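# Laundry, Standing Up

Huiling Liao used to give a whole Saturday to washing. Then she moved to Pustovley, into an apartment with one narrow gap beside the bedroom door, and fell hard for the tower – two round doors, one over the other, on a patch of floor no bigger than an armchair!

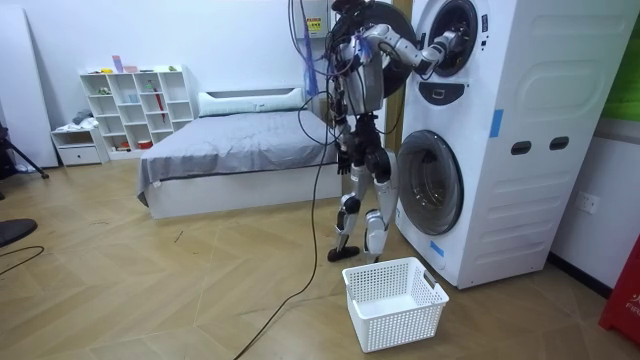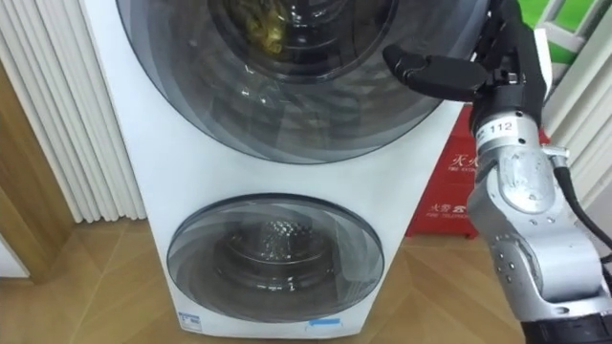 Two doors, one above the other, on a wood floor.

**Which drum should the towels go in?**

Put them in the bigger one, with room to tumble, and save the smaller one for a light load. Check your manual for the weight limit, as it varies a lot from one model to the next.

Liao is a convert to the low basket, too. She sets hers right at the foot of the tower and lets everything drop straight down (socks included, most days). Her neighbor Yurii Kovalchuk has had his tower for 11 years and still empties it at chest height with obvious delight. "My knees love it," he says. "I'd have bought one sooner if I'd known how good it feels to fold standing up." He's already measuring the hall closet for his sister, who moves in this September.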